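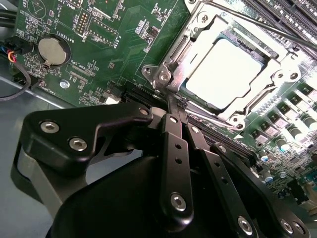

Home | News | Press | Shop | Contact

Jondach will take your old computer back, wherever you bought it

October 31, 2020
3 min read

I've been wanting to write this one since spring, so forgive me if I run on a bit. Starting today, all of our Jondach stores will take in old desktop computers and the parts inside them, free, from anyone who walks through the door. You don't need a receipt and you don't have to buy anything. If your uncle built it in his basement and half the screws are missing, bring it in anyway!

We're calling the program Norar. I picked the name and I've been teased for it, but it fits on a sticker and I'm keeping it.

We ran a small trial at our Himier store over the summer. I figured we'd get a few dusty towers and a box of cables. We got 700 machines, and a line out to the parking lot on the last morning. People had been hanging on to these things in closets and garages for years (I had two under my own stairs, so I'm not judging) because they didn't know where to take them and didn't like the idea of putting them out with the trash.

So what happens to your computer once you hand it over? The drive comes out first, at the counter, while you watch. You can take it home with you or have us shred it. After that the rest goes to our sorting room in Himier, where every board, processor and stick of memory gets tested. Of the parts we tested during the trial, 67 percent still worked, which was a lot higher than I would have guessed. Working parts get cleaned up and built into refurbished desktops. Whatever doesn't work goes to Urbańczyk, the recycling firm we've used for our own store waste for years, and they recover the metals.

The refurbished desktops are the part I'm most excited about. They'll go on sale in December, and we're setting aside a share of them for public libraries and adult night classes, which can apply through any store. They won't run the newest games. They'll handle email, homework, video calls and a spreadsheet or two without complaining, and each one comes with the same warranty as our other used machines.

We have room to take in up to 3,000 computers before the end of winter. If we fill up sooner, I'll post a note on the press page and we'll pause for a while so the sorting room can catch up.

A few practical things. There's a limit of 4 machines per visit, mostly to keep the line moving. We can't take printers, tube monitors or anything with a swollen battery, so please call your city's hazardous waste line for those. Loose parts are fine, but put them in a bag or a box, and tape a note on it if you know what they came out of. Back up your photos before you come in! We can't do it for you at the counter, and I'd hate for you to lose them.

Drop-off is open during regular store hours. Libraries and schools with more than a carload should call the store first so we can set up a pickup.

Press questions can come straight to me through the press desk at Jondach, and I do answer them myself.

Comments (4)

tinkerbelt: Do you take laptops too or just desktops? I have three.

Jondach press desk: Desktops only for now, sorry! Laptops are on my list for next year.

maplegrove88: Dropped off a tower at the Himier trial and it took five minutes. Wish I'd brought the other one.

old_socket: Will you sell the tested processors on their own? I need one for a machine I'm fixing up for my granddaughter and I don't want a whole computer.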